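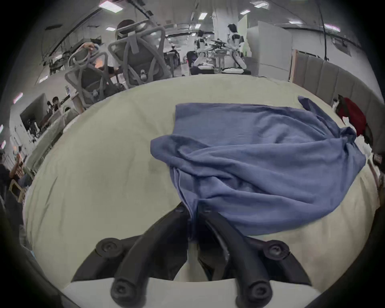 What is a case definition?

It's the set of rules you use to decide who counts as a case in an outbreak and who doesn't. A good one covers the illness itself, plus person, place and time.

Notes for week 5, outbreak investigation. I've typed these up from what I said in the lecture (more or less), with a few bits I ran out of time for. If you missed it, read these before the tutorial, and please bring the Hendora worksheet with you, on paper if you can, as the projector in the small room washes everything out.

I want to start with the definition again, as it's where most of you lost marks in May. People write down the disease and stop. "Anyone with measles" isn't a case definition! Measles in whom? Living where? Getting sick between which dates? And how sure do we have to be?

That last question gives us the usual three levels. A suspected case has the right symptoms. A probable case has the symptoms plus some link to the outbreak, say a shared household with someone already on the list. A confirmed case has the lab result. You'll see slightly different wording depending on the disease and the health department, so always check which version a report is using before you compare its numbers with anybody else's.

Early on you want the definition loose. You'll pull in people who turn out to have something else entirely, and that's fine, you can drop them later. Tighten it up once the lab results start coming through. Write down the date you changed it, too, or your epidemic curve will have a lovely bump in it that's only paperwork.

The Cernmont problem

We worked through this one on the board. Cernmont is our made-up-for-class town of 3,566 people, and everyone in it is at risk when the gastro arrives. Over the teaching period 14 of them meet the definition. The attack rate is the cases divided by the people at risk, so 14 over 3,566, then times a thousand if you want it per thousand people. I get 3.9. If you got 254.7 you've flipped the fraction (it happens every year, and I did it myself on the board once).

Now, is 3.9 per thousand a lot? You can't say without knowing what's normal for the town. An outbreak is more cases than you'd expect for that place and that time of year, so a handful of gastro cases in winter might be nothing much, while a single case of polio would have phones ringing all over the country.
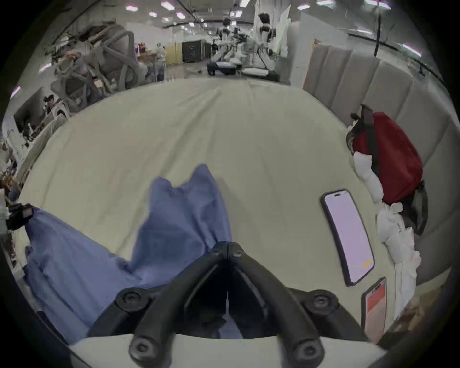 Photo: Pallavi Nigam

Incubation periods and the curve

Put the date each person got sick along the bottom and the number of cases up the side. Use the date symptoms began. Don't use the date of the test or the date somebody phoned it in, even if that's the only tidy column in the spreadsheet.

If everyone caught it from the same source at the same moment (the classic wedding lunch), the curve goes up fast and comes down a bit more slowly, and the whole thing fits inside one incubation period or so. If it's passing from person to person you tend to see a series of humps, each bigger than the last until something slows it down. Real curves are messier than either. There's nearly always one person sitting way out to the left who got sick before anyone else, and I'd go and talk to that person first. Could be the source, could be an unrelated illness, could be a typo.

Nathalie Robichaud asked after class whether the first case we find is the same as the first case that happened. Great question! Usually we call the first one to come to our attention the index case, and the first one to bring the infection into the group the primary case. They can be the same person, but often the primary case stayed home with a mild illness and never saw a doctor at all. Some textbooks muddle the two terms, so in your assignments tell me which one you mean.

Contact tracing, quickly

Isolation is for people who are sick. Quarantine is for people who've been exposed and may or may not get sick. Please keep those apart, the newspapers don't always!

How long you follow a contact depends on the longest likely incubation period for the disease, counted from their last exposure. If they've been looking after a sick brother all week, the clock starts again each day they're in contact with him.

For the tutorial

Read the Biswas case study and write a definition for it, one sentence for each of the three levels. Sketch the curve by hand. Then do question 5 on the worksheet, where you work out the attack rate separately for people who ate the rice and people who didn't, and divide one by the other. Show your working, as I give part marks for it.

Extra reading is in the Gekton folder on the course page. The chapter on surveillance is a bit dry but the section on reporting delays will help with the second assignment, so start there and skip the history if you're short of time.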